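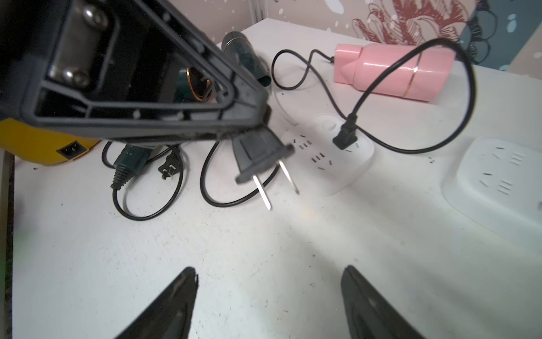

One person who used the first release wrote to us that "plugged in" should not be one label, and that a plug which only touches the strip is a different thing from a plug which sits in the socket to its full depth. We agree with this remark. The labels were changed for it, and the change is explained in the section Plug states.

Cirkadeo Tabletop Cords
Data card and readme

Version 3
Last edited 4 January 2024

Summary

Cirkadeo Tabletop Cords is a set of pictures and short written notes about small household appliances, their cords, and the power strips they share on one table. Most of the appliances are hair dryers. The set was prepared at Venden for people who study how cords are arranged, how they cross, and which plug belongs to which appliance.

The set has 1,287 pictures. Each picture has one note file with the same number. In 431 pictures there is at least one plug outside of any socket with its prongs visible. These pictures are marked with the field free_plug, and many users will want to start with them.

What is on the table

The table is white. It has small dark specks and some dust, and we did not clean it between the sessions. Please do not read the specks as objects. In the first release a few specks were labeled as "small part", and this was a mistake.

The appliances and the strips are ordinary ones. We did not buy special things for the project, except the spare cords, which came from Lykkegaard. The objects that come back most often are these:

A pink hair dryer with a tapered nozzle and a thin gold band. It usually lies on its side. The cord is black.

A dark green cylinder with a glossy surface. It often stands upright. In the notes it has the name green_body, and a curved green part with a gold-colored rim has its own name, green_curved. We keep the two names separate also when the parts stand near each other. If you join them in your own work, please say so in your report.

A yellow appliance with a rounded body and a black power inlet on its side. The inlet is labeled, even if the rest of the body is hidden.

White power strips with rows of sockets. More than one strip can be in a picture, and they are not always the same size.

Black plugs with two flat prongs, and black cords.

How a note is written

A note is plain text, one fact on one line. The order of the lines has no meaning. A short note looks like this:

dryer_pink: on side, nozzle left
strip_a: white, middle right, diagonal
strip_a upper socket: plug black, seated
plug_2: free, prongs visible, near strip_a
cord of plug_2: owner unknown

The last line is important. A cord has an owner only if the person who wrote the note could follow the cord with the eye from the plug to the appliance, inside this one picture. If the cord goes behind something, or leaves the picture, the owner is unknown. It doesn't matter that the writer remembers the table and knows the answer. We were strict about this, and "owner unknown" is therefore a very common line.

Left and right are always the left and right of the picture. "Near" means that the distance is shorter than the length of the strip. "Behind" means farther from the bottom of the picture, also when nothing is hidden.

Plug states

There are now three states.

free: the plug is in no socket. It can lie on the table, hang, or be held over the strip.

touching: at least one prong touches a socket face, but the plug is not inside. If it is hard to see whether the prong touches or only comes close, the state is free and the line "contact unclear" is added.

seated: the face of the plug is against the face of the strip and no metal can be seen between them.

In the first release there were only "plugged" and "unplugged". The old labels are kept in the folder old_labels for people who need to compare their results. We will not correct them anymore.

A plug that is halfway inside, with some metal visible, is touching. We had a long discussion about a fourth state for this case, but there were too few pictures of it to be useful.

No state says anything about electricity. A seated plug can be in a strip which is itself not connected to the wall, and most of our pictures do not show the wall. Please do not use "seated" to mean "the appliance has power".

Cords

Cords gave us more work than everything else together. A black cord on a white table is easy to see, but two black cords that cross each other are not easy to tell apart after the crossing. For each crossing the note says which cord is on top, if this can be seen. Where it can't be seen, the line is "crossing, order unclear".

A cord that passes over an appliance is noted as "over". For example, a loop from a strip can go over the pink dryer and have no connection with it. New users often take such a loop for the cord of the dryer, and we ask you to check these cases by eye before you train or count anything.

We do not measure the length of a cord. A curved cord seen at an angle can't be measured well, and the spare cords were changed in August without a record of the lengths.

Checking

Two people wrote the notes. After the writing was finished, 100 pictures were taken by chance and both people wrote notes for them again, without looking at the old ones. The places where they did not agree are listed in the file disagreements. Most of them are about the order of crossings and about the word "near". For the colors there was one repeated problem: the dark green body can look black when the light is behind it. If you see "dark, color unclear" in a note, it is usually this object, but we left the line as it is.

Folders

pictures: the picture files, numbered
notes: one text file for each picture
old_labels: the two-state labels from the first release
disagreements: results of the second writing
words: the list of allowed words, with a short meaning for each

Numbers are not continuous. Some pictures were removed in the second release for being too dark, and we did not give their numbers to other pictures.

Good uses

The set is suitable for finding plugs and sockets, for following cords, and for deciding if a socket is occupied. It was also used inside the Weltel project to write simple instructions for putting a table in order, such as which cord to lift first when three of them lie on each other. Those instructions are not part of this release.

Uses we don't recommend

Please do not use the set to learn about electrical safety. We do not say that an arrangement is safe or not safe, and many of the tables are messier than a table at home should be.

The set is also not good for recognizing kinds of plugs from different countries. Almost all the plugs have two flat prongs, and a model that saw only these will not know much about the others.

The yellow appliance is partly hidden in a large part of the pictures, so it is a poor choice as the only test object.

Known problems

In some notes the word "dryer" is used for green_body. The correct word is the name of the part, and we are changing these notes slowly.

The strips strip_a and strip_b can exchange their names between two pictures. The names are correct only inside one picture. Do not use them to follow a strip through a session.

Sockets are counted from the far end of the strip. When the strip lies straight from left to right, there is no far end, and the count starts at the left. This rule came late, and a few older notes start at the right.

Changes

Version 3: three plug states, new word list, specks removed from the labels.
Version 2: dark pictures removed, owner lines checked again.
Version 1: first release.

Corrections

If you find an error, please send the picture number, the line from the note, and the line you think is correct. It helps us if you send one message for each picture. We read all messages, but the answer can take some weeks. Corrections to the notes are collected and put into the next version together.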